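Week 4 handout: house rules for handling small stuff in other people's rooms

Okay, so I promised I'd type up what I was rambling about on Tuesday. Most of you have the Shimada checklist already, and it's fine, but it was written for boxes and bottles. Jewelry and trinkets are a whole other animal! Sorting them on a dotted cloth in somebody's bedroom, with two hand-held grippers going, is where I see good habits fall apart fastest.
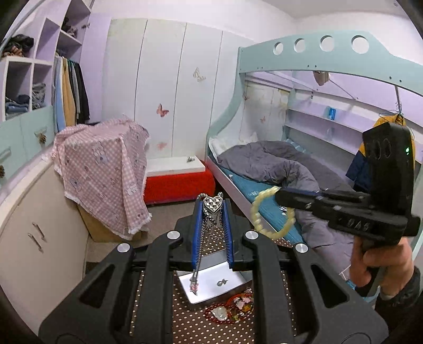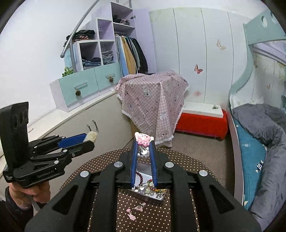

Rule one is the pinch. Close until the piece stops slipping and then stop closing. I know the pads are soft and it feels safe to squeeze (I've bent a clasp that way, and I still feel bad), but a thin chain has nowhere to go between two ridged pads. If it slides, open up, come in again a bit lower, and keep the lift slow.

Rule two: lift over the tray, the box, the cloth, whatever you've got under you. Never carry a bead string across open carpet. Beads roll, people crawl around looking for them, and there goes your session.

Rule three is about two hands. One moves, one waits. When both grippers travel at the same time they meet over the table sooner or later, and at Stundden we logged 17 bumps before we wrote this down. Say "mine" out loud when you start a move. Yes, even if you're working alone, you'll feel silly for a day and then you won't notice.

Rule four, the room belongs to somebody. Clothes, bedding and shelves stay as they were unless the owner has signed for them on the Clullau form. Ask about anything with a name on it or a face in it before you record. A full run is 200 picks, so take a break at the halfway point and wipe the pads while you're at it.

For next week read the Firkard notes, sections on grip force and on consent. Skip the appendix, it's dull and I wrote it.

Comments

facundo medina: Does the "mine" thing count for handovers too, or do both people say it?

dot_k: We wipe pads every 50 or so picks, lip gloss gets on everything

Priya: the link to the Clullau form is asking me for a password??

facundo medina: same here, worked on the lab computer though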